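Keeping up with the cloth – notes for the Skarow meetup
Last updated: 2022-09-01

Right, so hello, I'm Marisa Costa, I work on the planner side of Trikine, and I've got 15 minutes, so I'll go quickly and shout at me if I lose you.
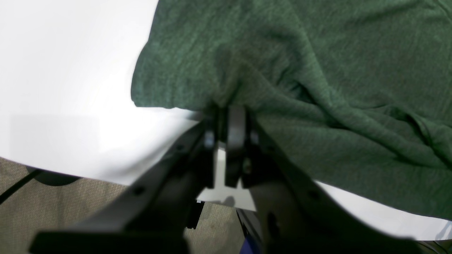 The thing I want to talk about is when the planner should be allowed to change its mind. Our first version didn't let it. Perception ran once, picked a grasp point, handed it over, and then the planner shut its eyes until the arm got there. Fine for boxes! For a T-shirt it's hopeless, as the moment the fingers close you've got a different shape from the one you planned for – creases running off everywhere, the hem folded over on itself.

(Slow down here, I always rush this bit.)

So now we replan 4 times a second, using the wrist camera only. Spyros Grgić wanted the overhead camera in the loop as well, and we argued about that for most of November. The trouble with overhead is that the arm is in the way exactly when you care. The trouble with the wrist is that you mostly see your own gripper, and a black gripper over a white table does horrible things to auto exposure. We lock exposure before the approach now. Should have done that on day one.

Next bit, edges versus folds. Agyeman is our segmentation node and it used to call any bright ridge a hem. I relabelled 3000 crops by hand to fix that, eight evenings, lots of toast. It's much better on plain cloth, still shaky on stripes. If somebody asks for numbers, say they're in the repo and move on.

Then the controller. Groser takes the new target and blends it in over 8 ticks. Without blending you get a twitch at every replan, and a twitch on fabric means a slip. Show the log plot, the spiky one first, then the smooth one.

What still doesn't work: sleeves. Also anything inside out. The planner will happily swap between two equally good grasps for ever, so there's a small penalty for switching, and I picked the value by fiddling. Would love to hear from anyone who's got a proper way of doing that.

Questions – repeat them into the mic, the back row can't hear.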